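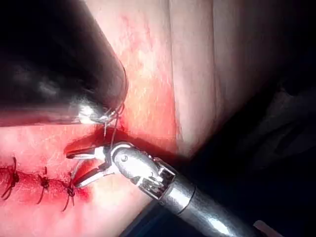 Marit Okonski
Controls lead, Carnton student suturing project

Ticket 149: Thread pickup aborts after stitch three
Opened: 10/17/19
Component: handoff planner / right gripper
Severity: blocks demo
Status: fixed, watching

Summary

Fourth stitch will not start in automatic mode. The left instrument presents the thread, the right gripper moves to the pickup pose with its jaws slightly open, and the planner raises THREAD_NOT_FOUND and parks both arms. The thread is plainly there. In the view at the top of this ticket it hangs from the tip of the dark instrument and the jaw tips are just below it. Three knots are in to the left and the rest of the incision is still open toward the gripper.

Manual mode is fine. Either operator can pick up the thread from the same pose using the hand controllers.

Setup

Arm controllers: Brundo, both on the same firmware
Wrist camera: Zurnier, auto exposure on (default)
Thread detector: ours, trained on 3,000 labeled frames from last spring's team
Planner: main branch, no local changes
Location: bench by the window, Pacheco building lab

Steps to reproduce

Load the saved three-stitch state.
Home both arms.
Run the handoff script with verbose logging.
Wait for the right gripper to reach the pickup pose.
Abort follows within one planner cycle.

Expected: jaws advance to the thread, close, and report a grip.
Observed: no advance. Jaws stay open until the park command.

Log entries

Entry 1. Ran the script 13 times from the saved state. Every run aborted at the same line. No joint faults on either arm. Brundo status page clean before and after.

Entry 2. Suspected hand-eye calibration first, as that was the cause of the last two pickup tickets. Redid the calibration with the checker target. Residual was inside our limit and nearly the same as the old one. Loaded the new file anyway. Still aborts. Calibration ruled out.

Entry 3. Suspected the jaw angle. The planner checks that the jaws are open past a minimum before it looks for the thread, and the opening at pickup is small by design so we don't drag neighboring tissue. Printed the reported angle at the check. It passes. The abort comes from the next check down, the thread test.

Entry 4. Dumped detector output for the failed runs. Two kinds of trouble show up:

(a) The detector marks the polished top of the gripper shaft as a thread candidate. It is long, thin and has a hard edge against the dark area on the right, so the score is high.

(b) The real thread gets a low score, and where it does score, the mask is broken into short pieces. The planner wants one piece longer than the minimum length and throws the rest away.

With (a) and (b) together, the only candidate that survives is the shaft highlight. The planner then rejects it for being on our own tool and is left with nothing. So the error message is correct as far as the code is concerned.

Entry 5. Tried lowering the minimum length. Bad idea. The tails on the finished knots are dark, thin and the right length, and the planner picked one of them as the target on the first run. E-stop pressed, no contact. Value put back. Please do not change this number without reading this entry.

Entry 6. Looked at lighting. The glossy patch under the jaws throws small bright points, the shaft has a white streak, and the right side of the view is almost black. Auto exposure is trying to serve all of it. When the gripper comes in, the camera changes exposure and the thread loses contrast against the reddened tissue behind it. Logged exposure on every frame and the step lines up with the drop in thread score.

Entry 7. Locked exposure at the value the camera had before the gripper moved in. Thread score came up and the mask was in one piece on most frames. Shaft is still picked up as a candidate, as expected. Planner rejects it, takes the thread, and continues. First automatic pickup since the ticket was opened.

Entry 8. Ran it again with the blinds open. Failed. Blinds closed, passed. The locked value is only good for one light level. A fixed number in the config is therefore not a fix for the demo, which is in a different room in November.

Entry 9. Changed the approach. Exposure is now measured on a small window at the tip of the left instrument, before the right arm enters, and held until the grip is reported. The Zurnier driver supports a metering window but the setting is dropped on reconnect, so our node sends it again each time the stream starts. Missed that at first and lost an afternoon to it.

Entry 10. Added a tool mask. We know the joint angles of the right arm, so we project the shaft and wrist outline into the view and blank it before the detector runs. Outline is grown by a few pixels to cover the highlight edge. The jaws themselves are left unmasked – we need to see the thread pass between them. The blurred instrument on the left is also unmasked for now. Its edge is soft enough that the detector ignores it.

Entry 11. With both changes in, blinds open and closed, pickup passed on every run except 2. In both failures the thread had swung behind the wrist housing and was hidden from the camera. That is a separate problem and the abort is the right response. Opened a follow-up for a short settle wait after the left arm stops.

Changes merged

Metering window at left tip, exposure hold during pickup
Resend camera settings on stream start
Tool mask for right shaft and wrist
Clearer abort text: now says whether candidates were missing or rejected, and by which rule

Not changed

Minimum thread length
Jaw opening at pickup
Detector weights

Still open

The spring training set has hardly any frames with a tool this close to the thread. Whoever takes over the detector should label some from the recent runs. Ask for the raw files before the end of term, as the lab drive gets cleared.

Exclusion zone around finished knots. Entry 5 should not have been possible. Planner already knows where each knot was placed, so this is mostly plumbing.

Demo room light check has to be done with the real lamps on. Bring the checker target and the long Brundo cable, the short one does not reach the outlet there.

Leaving this in watch state until the demo room check is logged.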